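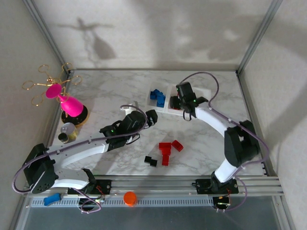
My grandmother kept her earrings in a butter dish. It had a lid with a chip in it, and when you lifted the lid you got everything at once: clip-ons, a hat pin, two or three collar studs from a man none of us had met, and a knot of chain so dense that my brother and I used to fight over who got to work on it. We never got it undone. She's been gone a long time and I have the knot now, in a drawer, in the same condition.

I bring it up because I spent most of April sorting jewelry, mine and other people's, and I have opinions. Strong ones! I started out thinking this would be a short piece about pretty stands (the magazine likes a pretty stand) and ended up caring mostly about trays.

Let's do the stands first, though, because they're what everyone buys. You know the kind I mean. There's a base, a trunk and a lot of wire arms, and you hang your necklaces and hoops off the arms until the thing looks like it has moss. I own one in pink. I bought it for the price of a decent lunch and I love it unreasonably. It's lovely to look at and it's lovely to reach for in the morning when I'm half awake and only want something that dangles. What it can't do is hold a stud, or a ring without a good deal of sliding, or a brooch at all, and if you own more than a handful of long chains they find each other overnight.

Johanna Grabner has been selling old costume jewelry out of a narrow shop called Kistska for as long as I've been writing about houses, and she let me sit at her back counter for a whole morning while she worked through a box from an estate. I'd assumed she'd have some system with labels. She has a tray with compartments, a lamp, a soft pencil and a mug she isn't supposed to put down on the same surface. "Tip it out, look at it, and keep your hands in your lap for a minute," she told me, and then she put her own hands in her lap to show me how. I lasted maybe ten seconds.

The looking is the part I'd always skipped. When I tip out a box at home I go straight for the best piece, try it on, wander off to find a mirror, and come back to a mess I've lost interest in. Johanna looks until she's decided what the groups are. That day it was clips, pins, beads, chains and what she calls the widows, meaning the single earrings. Another day it might be by color. She doesn't care which, as long as she picks before she touches anything, and she sticks to it even when the brooch that is also a clip turns up and tries to ruin her morning.

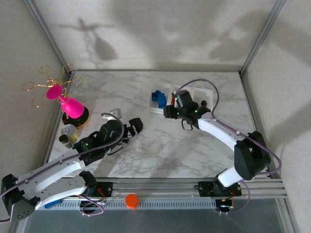

Now for the surface, which I hadn't given a thought to before this. Casimiro Paredes, who repairs clasps and restrings pearls two streets over from Kistska, works on a square of gray felt and thinks anyone who sorts on a bare table deserves what they get. I see his point about beads. A round bead on a hard top is gone, and you'll hear it go. But I've come around to marble, or at any rate to a marble pattern, white with gray running through it, because it's cheerful and wipes clean and makes me feel like I'm at a counter in a good department store. Gold shows up on it beautifully. Silver less so, especially a thin silver chain that happens to lie along one of the gray veins, and I've patted a tabletop like a blind mole looking for exactly that. The light matters too. I like it soft, the way it falls on that pale back wall, where the shadow at the upper left has gone all spindly and branching, like the outline of a wire rack. A hard lamp throws a second set of everything you own across the table, and by nine at night I can't tell a hook from its shadow.

Casimiro also has views on ring boxes (against), zip bags (for, passionately, as long as you press the air out) and the little foam inserts that come with department store gifts (he makes a noise). I asked him about my grandmother's knot. He had me set it down on the felt, turned it over once with a pin, and gave it back to me and asked if I wanted coffee. I took that as a professional opinion.

Back to trays. I tried a good many for this piece, some of them meant for jewelry and some meant for screws, fishing flies, watercolors and, in one case, deviled eggs. The egg tray was a disappointment. The dips are the right size for a pair of earrings, but they're so rounded that everything slides to the bottom and lies on top of its partner. You want a flat floor and low walls. High walls look more serious in the shop, but you can't get your fingertips down in there, and after a while you stop putting things away and leave them on the rim.

The one I kept was from a small outfit called Cundlow, cost me 40 dollars, and has dividers you can lift out. I lift them out constantly. My bracelets live in a space the size of a paperback, and my studs have a row of little stalls like ponies. I also liked a shallow one from Kovine, lighter and cheaper, that I'd happily hand to a teenager. White is the color to get, by the way. I know the black velvet ones look richer, and I know they photograph like a dream, but lint! And a jet bead on black velvet is as good as thrown away.

How full should a tray be? I asked Johanna this and she said she'd never once seen one that was too empty. I've tried to live up to that and I'm failing. I have a whole compartment that's nothing but earring backs, and another holding a key to something. 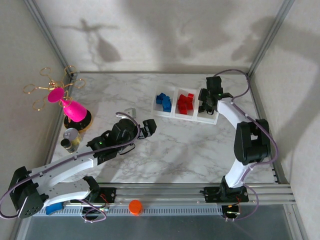
The other thing I've changed is where the tray sits. I used to push it to the back of the dresser, up against the wall, with the tall stand in front of it, so every time I wanted a ring I had to reach through a curtain of beads. Swap them and the whole business gets easier. The stand can go as far back as you like, you only need to get at its arms, and the tray should be somewhere you can drop things into it with one hand while you're taking off your shoes with the other. I do mean drop. If putting an earring away takes two hands I won't do it, I'll leave it on the windowsill, and the cat will have views.

My friend Vinzenz Hubmann, who wears precisely one ring and a watch, came by while I had all of this spread over the dining table and asked whether it might be simpler to own less. I told him to go and make the salad. But I did go through the widows that evening, the single earrings, and I let go of a lot of them. Johanna takes them for a woman who makes them into magnets. I kept a green glass drop whose twin went down a hotel sink, and a tin star I have no memory of buying, and one pearl clip from the butter dish that pinches like a crab. They've gone on the pink stand, on the low arms, one to an arm with plenty of room between.

The knot's in the tray for now, in the big compartment at the end. I've been having a go at it with two pins and some baby oil while the pasta water boils, and last week a bit of chain as long as my thumb came loose at one side.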